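Workshop notebook – Bench 2
Tuesday, July
Entry by L. Tuhiwai. Read by: M. Nepia, C. Ruawai

Purpose of entry: to record the state of the equipment request before it goes to Brynhildur Baldursdóttir for signature, and to set down what was agreed at the bench this morning. Earlier notes on the Stakoscombe visit are in the previous book and are not repeated.

1. Gripper fingers
The present request covers two sets of replacement fingers from Stemex, at 438 per set. Murray asked whether one set would be enough for the remainder of the budget year. My view is that it would not. The kitchen tasks put more side load on the fingers than the block tasks did, and a single spare leaves the bench idle whenever a set is out for refacing. Two sets stay in the request. Clem to confirm that the quoted price includes the mounting screws, as the last order did not.

2. Props
The prop list was reviewed against what is on the table. The toy fruit is inexpensive and can be bought from petty funds without a separate line. The kitchenware should be treated differently. Items such as the colander and the frying pan set the limits of the reach tests, and if one is replaced by a different size the earlier runs can no longer be compared. I propose that larger items be bought in pairs from the same batch, with the second kept in the cabinet and signed out only on failure of the first.

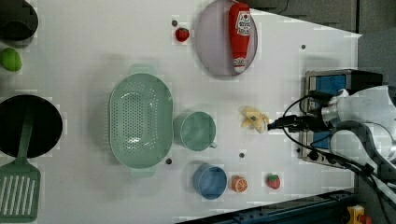 Bench 2, mixed kitchen layout, gripper at the banana.

The layout is a useful one for planning purposes because it mixes shapes we price separately: curved and round fruit, an upright cup, a mug on its side, a bottle lying across a plate. Ebony Waaka asked that the request state plainly which of these the current gripper is expected to handle and which are there for later work. Wording agreed: fruit and cups now, bottle and pan after the new fingers are fitted. The spatula is left out of the wording altogether until somebody has written a task for it.

3. Cable management
Cables at present loop around the arm and gripper and drape down from the mount. Vukadinović offers a sleeve and clip kit at 712, including fitting. Clem considers this high and would prefer to make clips in house. I have no objection provided the time is charged to the bench and is not absorbed into general maintenance, as happened with the Olo cart. Both options are to be shown in the request, with the in-house option costed properly. Clem's first figure left out his own hours.

4. Table top
Murray raised the question of a second top, so that one layout may be prepared while another is in use. This was discussed at some length. A second top is attractive, but it would need the same hole positions as the first and we have no drawing of them. Action: obtain or make the drawing first. No money to be requested under this heading until that is done.

5. Service cover
The supplier's cover for the arm runs for up to 6 more months. Renewal is not part of this request, but Brynhildur has asked to be warned of it now and I have added a note on the cover sheet. Ebony to ask whether the mounting box is included in the renewal or is treated as our own work. I have seen it described both ways.

Outstanding before signature:
Stemex quote, screws included or not – Clem
In-house clip costing, with hours – Clem
Hole drawing for the table top – Murray
Wording on expected gripper tasks – Ebony, draft seen, minor changes
Cover sheet – done, L.T.

Added 4:15 p.m. Clem reports that Stemex will supply the screws only if they are written on the order as a separate item. Line added at no charge. Quote to be reissued and pasted on the facing page when received.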